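Chapter 5
Templates, Content and the Space Between

When people talk about building a website, they usually mean two jobs at once. One is writing and collecting the material: the articles, prices, pictures and contact details. The other is deciding how that material is arranged on a screen. Early sites mixed the two. If the business changed its phone number, someone had to open every page and type the new one in by hand.

A content management system keeps the two jobs apart. The material sits in a database. The arrangement sits in a set of template files. When a visitor asks for a page, the system fetches the right record, pours it into the right template and sends back the result.

Our running case in this chapter is the website of Ernside, a regional museum with 1349 catalogue entries. Its old site was built from hand-coded pages, and almost 200 of them were out of date. The new site uses a system called Vutemix and needs only 26 templates. Most visitors will only ever see five of those – the home page, the gallery list, the single entry, the search results and the news post.

A single entry on the new site has a title, a body, one lead picture and a caption. The template fixes the order and the width of each part. The person adding the entry fills in the fields and does not touch the layout.

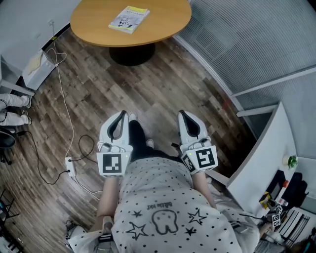
Figure 5.1 Two hand-held grippers, each with a printed marker cube.

Note that the caption is stored as its own field. If it were typed into the body, the gallery list could not reuse it, and a change of template might leave it stranded in the wrong place.

Section 5.1 looks at fields and records. Section 5.2 covers template files and the order in which the system searches for them. Section 5.3 compares Vutemix with Usis, an older system that keeps its content in plain text files. The exercises use the Van Wyk sample site, which you should install before you start Section 5.2.

Key terms: template, record, field, lead picture, caption, fallback template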